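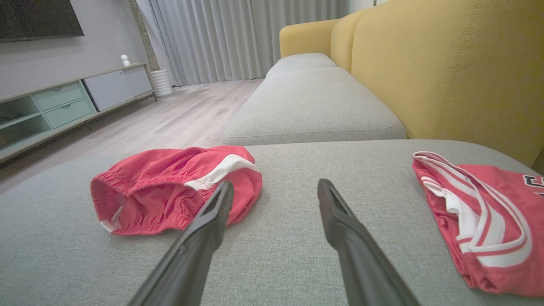 Rania Fakhoury wrote in to ask whether slim fingers are any use on laundry at all, or whether she should save up for a suction cup. Save your money, Rania! Suction on jersey knit just pulls air straight through the cloth. Slim fingers are what I keep coming back to, and I've now tried three sets on the same arm, so here's what I'd pass on.

The Vambridge pair has smooth faces and a strong close. Lovely on boxes, hopeless on shorts -- the fabric slides out the moment you lift. The Gulura pair is soft and wide and grabs half the couch along with the clothes. Ridged faces are the go for anything stretchy, and the Rilow set is the one I've left on.

Aim for a gathered waistband if there is one. It stands up a bit and gives the tips something to close on (flat hems are a nightmare). Come in low and slow, and stop just short of the cushion or you'll pinch the upholstery. I set mine to 3 mm clearance, then fiddle.

Bunched is easier than folded. If you're comparing fingers, do both, in the same colour fabric, or you'll end up testing your camera's mood as well. Mine gets muddled by grey on grey but is perfectly happy with red.

On controllers: the Pakzad one let me cap the grip force from the menu, and I wouldn't go back to editing a file every time. Start low, go up a notch when things drop, and write the number on a bit of tape on the base.

Wipe the ridges every week or so with a dry toothbrush. Lint builds up in there and the grip goes off.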